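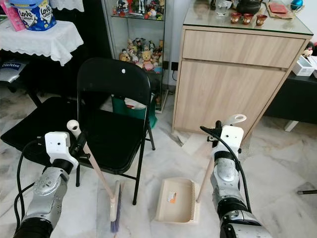 Fig. 1. Le balai à poils violets et la pelle beige, sur le carrelage devant la chaise pliante.

## 4. Balayage du salon et de l'escalier

Cette section concerne les personnes qui séjournent à la maison Farnlow plus de deux nuits. Le lavage à l'eau est traité dans la section 5. Veuillez lire toutes les étapes avant de commencer.

### 4.1 Préparation du salon

1. Ouvrez la fenêtre du côté de la cour.
2. Pliez la chaise noire et appuyez-la contre le mur de la cuisine. Tenez-la par le dossier, jamais par l'assise, car le mécanisme peut pincer les doigts.
3. Ramassez le coussin noir et les sacs qui sont posés par terre.
4. Relevez le bord de la nappe blanche sur la petite table. La boîte bleue « Love Letters » peut rester dessus.
5. Tirez vers vous la boîte grise qui se trouve sous la table, puis balayez derrière.

**Attention :** la vitrine contient des figurines et des peluches sur des étagères en verre. Ne la poussez pas et ne frappez pas le cadre avec le manche du balai. Si une figurine est tombée, laissez-la dans cette position et envoyez un message à l'agence Wedora.

### 4.2 Ordre du travail

Commencez toujours par l'escalier et terminez par le salon. La poussière descend avec vous, et ainsi vous la ramassez une seule fois.

1. Montez jusqu'au palier avec le balai. La pelle attend en bas.
2. Balayez chaque marche depuis le mur vers le milieu, ensuite vers la marche suivante.
3. Passez un chiffon sec sur le bord arrondi de la marche, où la poussière reste collée.

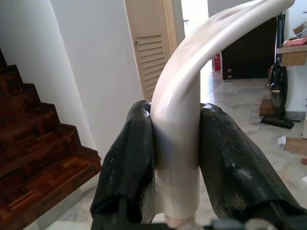 4. Pour les contremarches, utilisez seulement le chiffon. Le balai laisse des traits sur le bois verni et il est difficile de les enlever après.
5. Arrivé en bas, rassemblez la poussière à un pas de la première marche.

**Remarque :** le produit Grelulton est réservé au carrelage. Ne le versez pas sur les marches, même dilué. Pour le bois, il existe un flacon de cire Vītola dans le placard de l'entrée, mais je préfère l'appliquer moi-même, une fois par année, en août.

### 4.3 Le muret et le mur

Le muret blanc suit la forme des marches et il se salit surtout dans les angles.

1. Essuyez le dessus du muret avec un chiffon à peine humide.
2. Suivez le bord en zigzag de haut en bas, sans frotter.
3. Ne touchez pas aux œuvres accrochées au mur. Elles sont dépoussiérées au pinceau par l'agence. 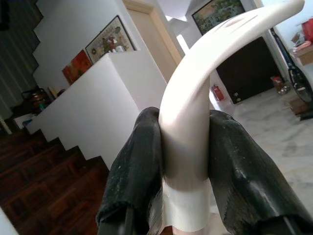 Fig. 2. L'escalier et son muret blanc.

### 4.4 Ramassage et rangement

1. Posez la pelle à plat sur le carrelage et amenez la poussière par petits coups.
2. Passez les poils du balai contre le bord en peigne de la pelle pour enlever les cheveux.
3. Videz la pelle dans le sac gris de la cuisine.
4. Rangez le balai avec les poils vers le haut.
5. Remettez la boîte sous la table et dépliez la chaise à sa place.

**Voisinage :** merci de ne pas balayer l'escalier après 22 heures. Le placard de l'entrée s'ouvre avec le code 2346. Si le cadenas reste bloqué, remettez les chiffres à zéro et recommencez lentement.

Frida Snorradóttir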